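Holtska Robotics Club: our summer project gallery

Posted in August by Gil-soo Seol

We use cookies to remember your settings. Accept | Manage

What a term! When I-seul Yang first suggested that the club should teach an arm to work on old computers, I thought we'd still be arguing over cables at the end of the holidays. (We did argue over cables. A lot.) But the Yeo project has grown into the best thing we've done in the workshop at Purkau, and I wanted to get a page up while it's all still fresh.

A bit of background for parents and new members. Yeo is the name the juniors gave our arm, and it stuck. We split into 3 teams: one for the gripper, one for the wrist camera and one for the practice jobs, which run from easy pokes and nudges up to the fiddly things you'd do when building a PC. Everyone drives by hand first, and every run gets saved so that we can train on it later. At the last count we had 338 saved runs from 17 members, including several from people who had never touched a controller before this summer. I'm so proud of them!

The motherboard jobs were I-seul's idea and they're easily the favourite. Boards are brilliant for this — crowded, full of slots and clips, and very unforgiving if you come in at a bad angle. You learn to slow down. My own best tip is to stop looking at the whole board and pick one corner to steer by, then bring the fingers in from there.
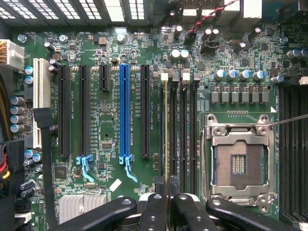

Yeo's view over the green board, with the CPU socket open at lower right and the memory slots just above the fingers.

I love how much there is to take in from up there. The bright blue slot is a handy landmark when you're driving, and so are the two light-blue clips.

Next up is the Vuseck meet, where we'll be showing the motherboard jobs to other clubs. The gripper team wants slimmer fingers before then and the camera team wants a better mount, so there's plenty to do. If you'd like to come along, speak to me or I-seul at any session — beginners very welcome!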